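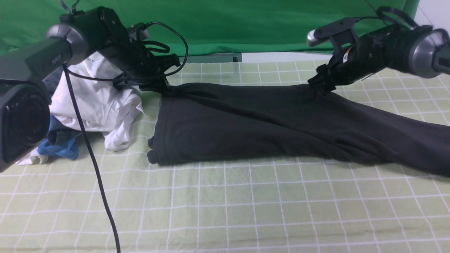

Photo: Angharad Parry

Home | Archives | Threads | Subscribe | Log in

Re: [mending-circle] black trousers gone brown at the knees
From: Yến Phùng
Aug 24, 2025

Alcides Muñoz wrote:
> My good black trousers have faded to a sort of rust color
> at the knees. Can I redye just that part, or is it all or
> nothing? They're cotton with a bit of stretch.

Dear Alcides, and hello to everyone I missed at the August swap,

Do the whole pair! I tried patching the color on a skirt years ago and ended up with a lovely dark knee and a sad gray everything else. Wash them first with no softener, then use a big pot, more dye than you think, and plenty of salt. The stretch part won't take much color, but it's usually hidden inside the weave. Keep stirring, even when your arm complains (mine always does, and I put the radio on).

The stitching may well be polyester, so it could stay brownish. Đạt Hà goes over his with a fabric pen, and you'd have to be kneeling beside him to spot it.

I still have 5 packets of black from the Ahuja order, and you're welcome to two of them. Just write to me off list and I'll pop them in the mail.

Warmly,
Yến

This site uses cookies to remember your list settings. Accept | Manage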